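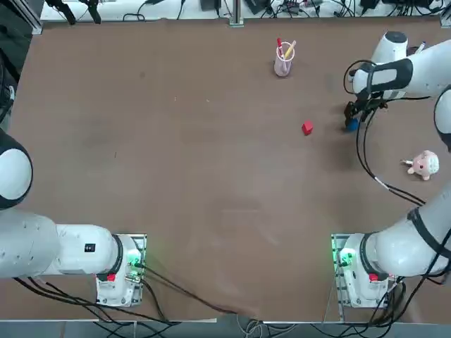
Plitomus Publishes Buying Plan for Two-Arm Work Cells, Holds Back Most of the Money

Contract packer will not order in quantity until a bench trial answers questions the sales sheets did not

DRASBY, February — Plitomus, a contract packing company, today released the full text of its equipment plan for two-arm robot cells. The plan covers 11 packing stations at the company's Drasby site. It approves spending on one of them.

The other 10 stations stay as they are, with people at them, until the company has results of its own to look at. Plitomus said it had read plenty of other people's.

"We were shown a lot of very good videos," said Anathi Van Wyk, head of equipment planning at Plitomus. "I asked each supplier how many tries went into the video. Two of them changed the subject. I don't hold that against them, but I'm not going to buy 11 of anything on the strength of it."

The bench trial uses a pair of tabletop arms with two-finger grippers and a set of cheap objects: small blocks, pens, a cup, a soft toy. The company chose mixed items of that sort after its first talks with suppliers, when most of the demonstrations on offer used one box, in one size, placed in the same spot every time. Plitomus packs gift sets and school supply kits, and very little of what comes down its line is a box.

What the plan pays for

The trial budget covers the arms, grippers, table, mounting hardware, wiring, a spare gripper, and staff time. Staff time is the largest line. Van Wyk said that every quote the company received left it out.

"The arm has a price. The person standing next to the arm for four months also has a price, and it's bigger," she said. "If you leave that off the page, anything looks like it pays for itself by Christmas."

The plan also sets aside money for removal. If the trial fails, Plitomus wants the station back in normal use within 2 working days, and it has costed that work in advance.

One supplier, Sotomayor, offered a lower price per cell in return for a commitment to all 11. Plitomus turned the discount down. A second offer, for a yearly software package sold under the name Ornidine, is still under review. The plan notes that the fee would be owed whether or not the arms were running, and asks for terms that stop the charge during long outages. No such terms had been agreed at the time of this release.

How the trial will be judged

The test calls for 3209 picks, spread over ordinary shifts and counted by Plitomus staff. Every attempt goes in the log, including those that end with an item on the floor and those where a person has to step in. Picks made while a supplier's engineer is in the room will be logged on a separate sheet and left out of the final score.

The plan lists 317 different items that pass through the Drasby site in a normal season. The trial will start with a small number of them and add more only when the arms can handle the ones they already have. The company has not promised that the full list will ever be reached. Soft goods and thin pens are named in the plan as the items most likely to cause trouble.

Cable routing gets a page of its own. Van Wyk said it was the part of the plan she was asked about least by suppliers and most by the people who clean the stations.

No target has been set for labor savings. An early draft had one, taken from a supplier's brochure, and it was struck out because there was no way to check where the number came from. The plan says a savings figure may be added after the trial, using the company's own logs.

What happens next

Plitomus will publish the pick log at the end of the trial, whatever it shows. A decision on a second station will follow. The company said it would take a "no" as a useful result — the money for the remaining stations would go to better benches and lighting, which staff at Drasby have been requesting for longer than anyone has been requesting robots.

"Maybe they'll be great," Van Wyk said. "I'd like that. I'd also like to see the log first."

About Plitomus

Plitomus packs and ships gift sets, school kits, and small retail orders for other companies from its site in Drasby.

Copies of the equipment plan, including the blank log sheets, are available on request from the Plitomus press office.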